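Jirside picking cell: equipment spend, progress to Aug 25, 2025
To: Kathleen Brennan

We have spent 866 of the 3,000 set aside for tooling since April, mostly on clamps, cable and a spare set of fingers. I still don't see a case for the second gripper. Flatetti's quote assumes 360 picks an hour, and our best run so far is 60 – on plain blocks and bars, which are kinder than anything Flustwood will send us.

The bins are clamped at the rims and that will do for now. Proper fixtures can wait until the bin size is settled. I would put the money into cable management first.

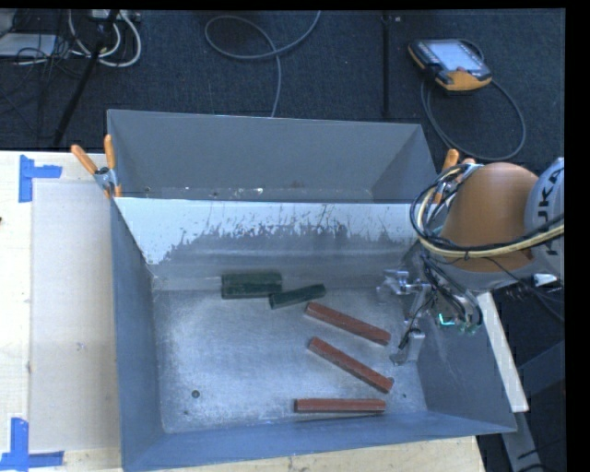

Kevin Sheehan disagrees, and has asked me to record that a slow gripper will stay slow however tidy the cables are. He wants the Flatetti unit on a 3 month hire before anyone rules it out. Hire cost to follow.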